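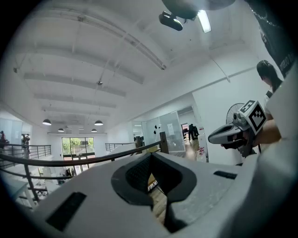 Barnel Chores is a set of short recordings of household and workroom jobs done by people using hand-held grippers. We put it together to find out which everyday chores a machine can learn by copying, and which it still can't. Several of us shared the building while we recorded, so many clips include the rest of the floor: black pendant lamps, a railing, a standing fan by the wall, and often another person holding a second gripper with a printed marker cube on top. A model trained on these clips has to cope with all of that. If you need plain backgrounds, this is the wrong set for you.

Datasets > Manipulation > Household > Barnel Chores

Print this page | E-mail this page

# Barnel Chores: README

## What is in it

The release holds 3,216 clips covering 24 chores. Each clip is one attempt at one chore, from the moment the gripper is lifted to the moment it is put down. Failed attempts are kept and labelled as failed. We did not trim the pauses where the person stops to think.

The chores fall into these groups:

- Laundry: folding towels, pairing socks, hanging shirts on hangers
- Kitchen: loading a dish rack, wiping a worktop, closing jars, sorting cutlery
- Tidying: putting books on a shelf, coiling a cable, emptying a bag
- Workroom: sorting screws by length, packing small boxes, peeling and placing labels

The full list is in `chores.txt`. Names in that file match the folder names, apart from `jar_close`, which was called `lid` in the first release and still is in some of the older scripts.

## Layout

 barnel/
 chores.txt
 splits/
 clips/<chore>/<clip>/
 video.mp4
 pose.csv
 grip.csv
 notes.txt

`pose.csv` gives the position of the gripper through the clip. `grip.csv` gives how far the fingers are open. `notes.txt` is free text typed by whoever did the recording, and is often empty.

## How it was recorded

We recorded in a shared building run by Endus, and later at a smaller room in Lakberg. Most of the work was done by December. People were shown each chore once and then left to do it their own way. We gave no rule about which hand to use or how fast to go.

The grippers had seen a fair bit of use before we started, and they picked up more scuffs as we went. Finger pads were changed when they began to slip. Pad changes are not marked in the data. They should have been.

Two-handed chores use a gripper in each hand, and the two videos are stored side by side in the clip folder as `video_l.mp4` and `video_r.mp4`.

## Can machines do these yet?

Some of them. We trained the same simple model on every chore and ran it on a table-mounted arm. We call a chore "done" if the arm managed it more often than not with objects it had not met in training.

By that measure, 7 of the 24 chores are done. They are mostly the ones where an object is picked up, moved and let go: books to a shelf, cups to a rack, boxes to a tray. Wiping a worktop also passes, though the arm will happily wipe a clean patch and leave the crumbs.

Folding towels is close. The first fold usually works and the second one often does not, as the corners slip out of line and the model has no idea how to put them right. Shirts are much worse. Pairing socks fails on dark colours.

Nothing that depends on feel passes. Closing a jar, peeling a label and coiling a cable all need a person to sense when something is tight or about to tear, and our files carry no record of that. We doubt that more clips alone would help.

Speed is a separate matter. Even on the chores that pass, the arm is slower than the people in the recordings, and somebody has to set the table out for it each time.

## Known problems

- Position tracking drifts when the gripper points at a plain ceiling or wall for long. These stretches are flagged in `pose.csv` with a 1 in the last column.
- Many clips begin or end with the gripper tilted upwards or laid aside. Cut these if you only want the chore itself.
- Bright ceiling lights wash out parts of some videos.
- Two chores, `bag_empty` and `sock_pair`, have no test split. Use the validation split and say so.
- Lakberg clips have a slightly different colour balance.

## Splits

Splits are made by person, so nobody in the test set appears in training. An earlier split, made by clip, gave results that looked far better than they were. Please don't use it. It stays in `splits/old/` only so that older numbers can be checked.

## Licence and use

Free for research and teaching. Ask before using it in a product. People who walk through the background agreed to be recorded, but please don't use the clips to identify or track anyone.

If you refer to the data, call it "Barnel Chores" and give the release number.

## Reader comments

**tinshed** | Is the arm model included or only the recordings? I can't find any weights.

**Barnel maintainers** | Only the recordings. The training script is in the tools folder, and it runs on one ordinary graphics card.

**m_okra** | We tried the towel clips with a different arm and got much the same thing, good first fold, poor second. Cutting out the pauses made it slightly worse for us.

**pelham4** | The link to the checksum file is dead.

**Barnel maintainers** | Fixed, thanks.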